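Chapter 4
Who Straightens the Pictures? Automation and the Small Jobs

By the end of this chapter you should be able to distinguish a task from a job, explain why the two are so often confused in planning documents, and describe what happens to the leftover minutes when a task is handed to a machine.

Callow Serviced Apartments manages 300 furnished units for people on long work postings. Until recently its turnover crews cleaned, restocked, checked the taps and, on the way out, put the wall art back where it belonged. Tenants bump frames. Tenants also take frames down, hang their own, and put the originals back at an angle that suggests strong feelings about the landlord.

On 7 Feb 2019 the head of operations, Siham Hattar, circulated a memo announcing that final room checks would be automated. The arm would be tried first in simulated rooms and then in real ones. The memo used the word "streamlined" in its title and again in its apology for the title.

The crews read it closely. Biljana Radulović had supervised turnovers for years and kept a list of everything her people did that appeared in no job description. It ran to 70 entries. Straightening frames was on it, between jiggling the balcony latch and finding the other slipper. The arm had been assigned one of these. The budget had been drawn up as though it had been assigned the lot.

Economists call this the bundling problem. A job is a bundle of tasks, some written down, many not, tied together by the person who happens to be in the room. Pull out one task and the rest still need doing, usually by the same person, who now has a machine to wait for as well. Radulović's crews got back nearly 2 minutes per unit and were promptly given a form to fill in about it.

Tarek Mansour, the union delegate, asked a question we will return to throughout the chapter: when a machine takes over the fiddly bit at the end of a shift, who owns the time it frees up? Management's first answer was a colour-coded chart. Its second, in December, was a good deal more useful, and is the subject of Section 4.1. 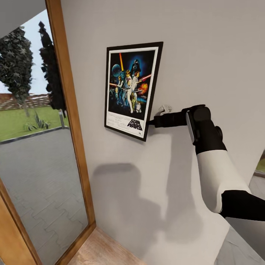
Before we get to that second answer, we need some vocabulary. The terms "substitution", "augmentation" and "reallocation" are used loosely at work, most loosely by whoever is paying for the equipment. We will use them a little more strictly, beginning with substitution, the one people worry about over lunch.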